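Technology Law and Policy
Unit 7 Handout: End of Support, Forced Updates and Consumer Remedies

Purpose of this unit

Students should leave this unit able to describe the main legal claims that arise when a maker of connected devices stops supporting them, and to identify the facts on which such claims usually depend. The reading for the unit is the Prumholm case packet, 168 pages in all. Students should read the first 32 pages, which contain the complaint and the terms of service, before the lecture. The remaining exhibits are for reference.

1. Background to the Prumholm packet

Prumholm sold a home thermostat that relied on a companion phone application and on servers operated by its supplier, Riter. In May the company released version 2 of its firmware. Owners of the first model could install the new version, but many reported slower response and the loss of the scheduling feature. Owners who declined the update found that the phone application would no longer connect.

The complaint was brought on behalf of 1,709 named purchasers. It asserts breach of warranty, deceptive trade practices and trespass to chattels. The company answered that the terms of service allowed it to change or withdraw any online feature at any time, and that the thermostat continued to work by hand.

2. Hardware, firmware and service

Courts often begin by asking what was sold. A device bought at a store is ordinarily treated as goods, and a sale of goods carries implied warranties unless they are properly disclaimed. A hosted service is usually governed by its own agreement. Firmware falls between the two. It arrives with the goods, but it can be altered after the sale by a party that no longer owns them.

Note the difference in the packet between the box label, which promises "scheduling from anywhere," and the terms of service, which mention scheduling only as an optional online feature. The plaintiffs rely on the first document and the company on the second.

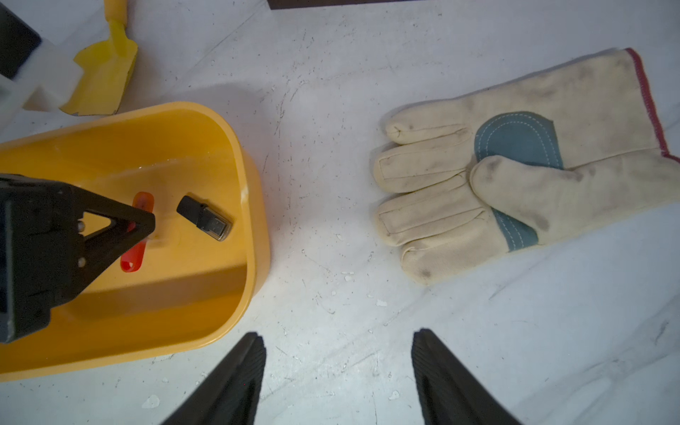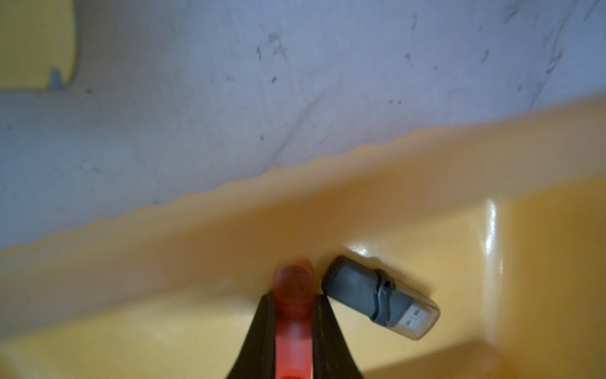
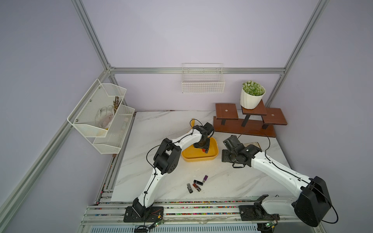 Robot arms at a marble-patterned table, with a yellow tray

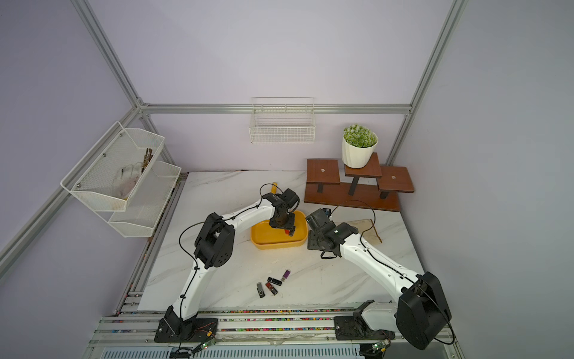
Does a general right to change the service allow a company to remove a feature that was advertised on the box?

The clause helps the company, but it does not settle the matter. A court will look at whether the buyer had a fair chance to read the terms before paying, whether the label created an express warranty, and whether state consumer law limits the effect of the clause. Where the label and the terms conflict, the label may carry considerable weight.

3. Consent to updates

The Foscombe memorandum, reproduced at the end of the packet, sets out three patterns of consent. In the first, the user is asked each time. In the second, the user agrees once during setup. In the third, updates are installed without notice under the general terms. The memorandum argues that consent given at setup should cover security repairs but should not cover changes that reduce what the product can do. Students are not required to accept this position and should be prepared to argue against it.

Consider also the position of the user who refuses. If refusal means losing the connection entirely, is the choice a real one? The Zhong opinion, assigned in Unit 6, treated a similar choice as valid because the old version carried a known security fault. The Prumholm complaint alleges no such fault, and the company's answer is silent on the point.

4. Proof and damages

Intent is difficult to prove in these cases. Internal messages about cost savings may suggest a motive, but a company may lawfully consider cost when it plans its support schedule. Plaintiffs have generally done better with claims that do not require intent.

Damages may be measured by the price of a replacement, by the lost value of the device, or by a partial refund tied to its expected life. Each method needs evidence, and the complaint offers evidence only for the first.

Written assignment

Prepare a short memorandum advising Riter, which is not yet a party, on whether it could be joined as a defendant. Address the warranty and trespass claims separately. Cite the packet by exhibit and page number. Memoranda are due through the course site by the end of the day on Sunday, December 26, 2021. Requests for an extension must be made in writing before the deadline.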